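Clemgate Tableware Library – Your Questions

What is the tableware library?
It's a lending shelf for dishes! Bowls, mugs, plates, serving pieces – all of it donated, and all of it free to borrow if you live in Dustville or Gindport. We have 366 pieces right now and the shelves keep filling up, which makes us very happy.

How many pieces can I take?
Up to 20 on a regular card. If you're feeding a bigger crowd, ask for the party card and you can go up to 128.

Do the pieces match?
Hardly ever, and we love that. A plain white bowl goes with just about anything, so start there and then add a color or two. Green mugs look wonderful next to white, and a bit of orange wakes up the whole table (we will talk about this for as long as you let us).

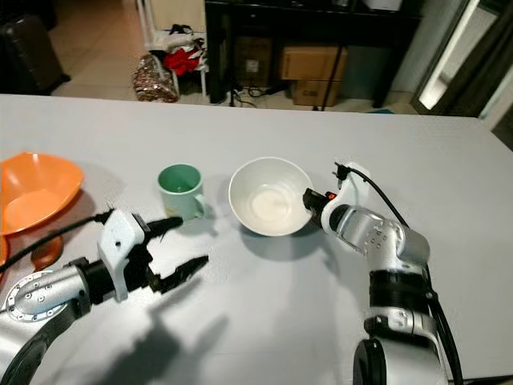

If you really do want a matching set, ask for the Yatsenko shelf. Those are complete sets from one household, and they go out fast in August.

Can I mix plastic and ceramic?
Sure! Plastic bowls are great for kids and for eating outside. Just pack them separately – ceramic at the bottom of the box, plastic on top.

Do I have to wash everything first?
Yes please, and dry it too. Mugs come back with tea rings more than anything else. Baking soda and a damp cloth will usually take care of them.

What if I break something?
It happens. Tell us when you return the rest, and bring in a replacement if you have one to spare. Any color is fine.

How long can I keep things?
2 weeks. You can renew once at the Clemgate desk.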